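Print this page | E-mail this page
Reading time: 8 minutes

Replacement cupboard doors: your questions

These are the questions we get most often at the Drisgate workshop about ordering new doors for kitchens, utility rooms and built-in wardrobes. Answers are by Solange Batista, who runs the order desk. If yours isn't covered, ring us before you order. It is much easier to change a drawing than a door.

Do I need new cupboards as well, or only the doors?

Usually only the doors. If the cupboard boxes are square, dry and firmly fixed to the wall, they will take new doors without trouble. Open each one and push on the sides. If the box shifts, find out why before you spend anything on the front of it. The floor of the cupboard under the sink is the one to look at most carefully. Swollen chipboard does not hold a screw, and a heavier door will pull its hinges out within months.

How do I measure?

Measure the old door, not the opening, as long as the old door fitted properly. Height first, then width, both in millimetres. Take each measurement twice, once at either end, and write down both if they differ. Doors in older houses often do differ, and we need to know by how much.

If the old doors have already gone to the tip, measure the opening and tell us so on the form. We will ask whether the doors sit over the front of the box or inside it. The two kinds need different sums, and we would like to do those for you.

Please don't round up. A door that is three millimetres too wide will catch on its neighbour every time.

Which way up does the door go in the order form?

Height is always the direction the grain runs, from floor to ceiling. For drawer fronts this catches people out. A drawer front that is wide and shallow still has its height given first. If you want the grain to run sideways on a drawer, there is a box to tick.

What is a stile?

The upright piece on each side of a framed door. The pieces across the top and bottom are rails, and the flat or raised part in the middle is the panel. A tall door may also have a rail across the middle, or a centre upright, which some joiners call a muntin. We use these words on the drawings we send you, so it helps to have them straight before you check the sizes.

What are the differences between your ranges?

There are three. Sasuleo is a framed door in solid wood with a solid wood panel, supplied oiled or bare. Bamell is the same frame with a board panel, and it is the one to choose for paint. Osei is a plain slab door with no frame at all. Osei is the cheapest and quickest to make, and the easiest to keep clean next to a cooker.

You can mix them. A fair number of people have Sasuleo on the wall cupboards and Osei below, where shoes and vacuum cleaners do their damage.

What does it cost?

A Bamell set for an ordinary small kitchen, 12 doors in standard sizes and primed, is £2399 including delivery in our own van. Hinges and handles are extra. Anything outside the standard sizes is priced singly, and we put the figure in writing before we cut any timber.

Do you fit them?

We don't. We can send you a list of fitters who have worked with our doors and are happy to be rung up, but the agreement is between you and them. Plenty of customers do it themselves. You need a drill, a screwdriver, a level and somebody to hold the door.

Will my old hinges do?

Perhaps. Concealed hinges fit into a round hole in the back of the door, and if you tell us the width of that hole and how far it is from the edge, we can drill the new doors to match. Use new screws. If the hinge feels loose when you wiggle it in your hand, buy new hinges too -- they cost little compared with the doors, and a worn hinge will never let a door hang straight.

For butt hinges, the traditional sort with two flat leaves, we leave the edges uncut so that your fitter can mark them in place.

How long will I wait?

Roughly six weeks from the day you return the signed drawing. August is slower, as the workshop closes for part of it. We will give you a delivery week when you order and ring the day before we come. The van leaves early and most drops are made by two in the afternoon.

My doors have arrived. Can I hang them straight away?

Leave them in the room first. Stack them flat, with strips of wood between them so that air can move, and wait a couple of days. A week is better if the house has just been plastered. Don't lean them against a radiator or a sunny wall. A solid wood door will take up or give off moisture until it suits the room, and it should be allowed to do that on both faces at once.

Should I paint before or after hanging?

Before, in most cases. Hang the doors dry to check the fit, number each one in pencil inside the hinge hole, take them down again and paint them flat. You get a better finish and fewer runs. Give the back as many coats as the front. If only the front is painted, the door may bow.

The top and bottom edges matter more than anything else. That is where steam gets in. Do those first, while you still have the patience for it.

What kind of paint?

Any good water-based paint sold for wood and trim. We prime Bamell doors with a white primer that takes most brands. Rub it down lightly with fine paper, wipe off the dust with a damp cloth, and put on two thin coats. A small foam roller is best for the panel and a brush for the frame. Paint the panel first, then the rails, then the stiles, and lay off the brush in the direction of the grain each time.

Leave a full day between coats even if the tin says you may go sooner. The paint will feel dry long before it is hard, so be gentle with it and keep cups, tape and wet cloths away for a fortnight or so.

Can the panel be a different colour from the frame?

Yes, and we are asked for it more and more. The usual way is to keep the frame as bare or oiled wood and paint only the panel. Strong colours stand up well to a warm wood. Red beside a golden orange-brown grain, as in the second of these pictures, is a rich mix and wants fairly plain walls around it.
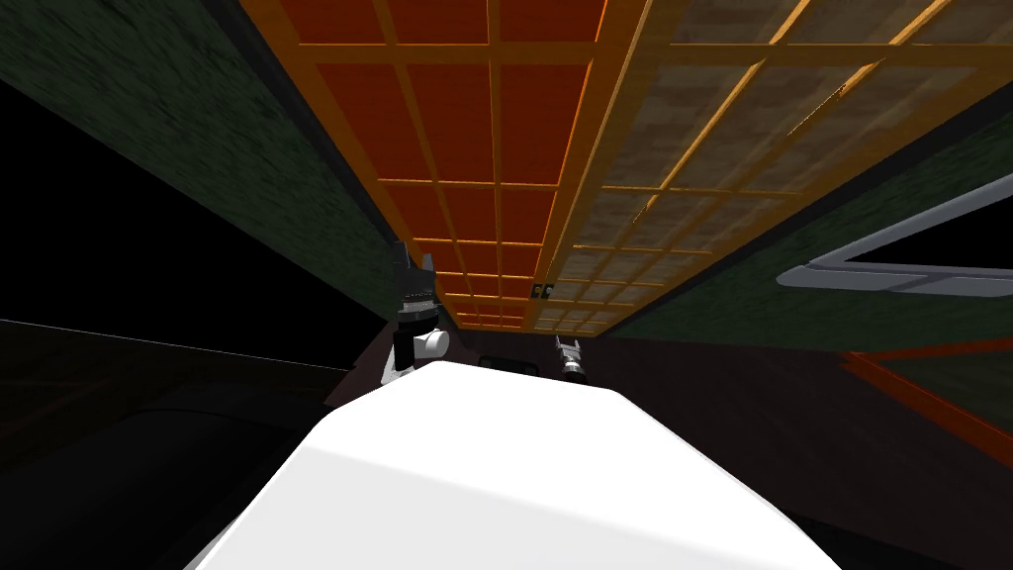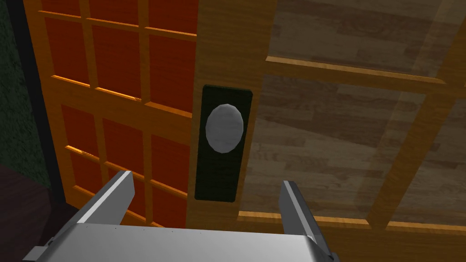 For a two-colour door we make the panel loose and send it separately, so that you can paint it and let it harden before it goes into the frame. There is a beading strip for the back, already cut, with pins in a small bag. Paint the panel right out to its edges. Wood shrinks in winter when the heating is on, and an unpainted edge will show up as a pale line down one side. Don't glue the panel in. It has to be free to move.

Allow extra time for this kind of order, normally eight weeks.

How do I look after oiled doors?

Wipe with a cloth wrung out in warm water and a drop of washing-up liquid, then dry them. Once a year, or when water stops beading on the surface, rub in a thin coat of the same oil and take off whatever has not soaked in after a quarter of an hour. Spread the used cloths out flat outdoors to dry. Oily cloths left in a heap can heat up and catch fire on their own.

The colour has changed. Is something wrong?

Probably not. All wood changes with light, and it happens fastest in the first few months. If you hang a calendar or a tea towel on a new door you will find its outline there later. Move things about for the first half year and the colour will even out.

One door has twisted. What can I do?

Check the hinges first. Most doors that look twisted are hanging badly, and a few turns of the adjusting screws will put them right. If it still stands off at one corner, take it down and lay a straight edge across it from corner to corner, both ways. Send us the size of the gap. Small amounts often settle over a winter, and we will normally ask you to wait. If a door is out by more than 6 mm we make another, and you keep using the old one until it comes.

Can I return doors I don't want?

Standard sizes, yes, if they have not been drilled or painted. Made-to-measure doors, no, unless we have made a mistake. Keep the packing until you have checked every door against the drawing, and tell us about any knocks before the first one is hung.

Print this page | E-mail this page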